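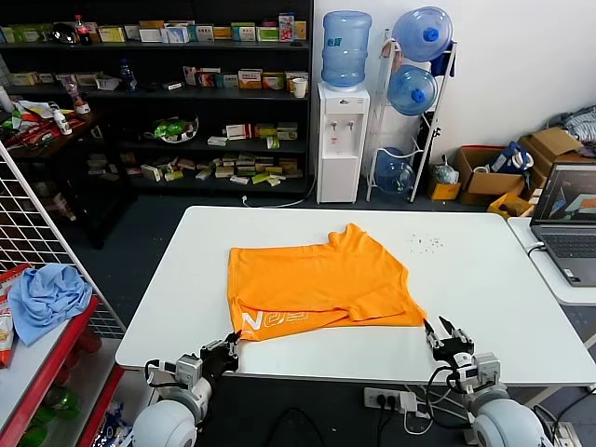 Orange T-shirt with a white print, on a white table.

Wimero Radio Interruptions

Wimero is a small collection of notes on breaks in live radio programs: silence, a wrong jingle, a guest line that drops. It has 297 entries from 4 stations near Skirkville. Yutong Shao and Bendik Wikström listened to the recordings and wrote the entries by hand.

Fields
station – short code
start – local time, 24 hours
length – in seconds
type – silence, wrong item, lost line, other
note – free text, can be empty

Known problems
In 53 entries the length is missing, because the recording stopped before the program came back. Please do not read these as zero. The type "other" was used differently by the two listeners, and we did not correct this.

The audio is not included – the stations keep the rights to it.

Last update: 4 Jul 2020
Questions and corrections: Devendra Bisht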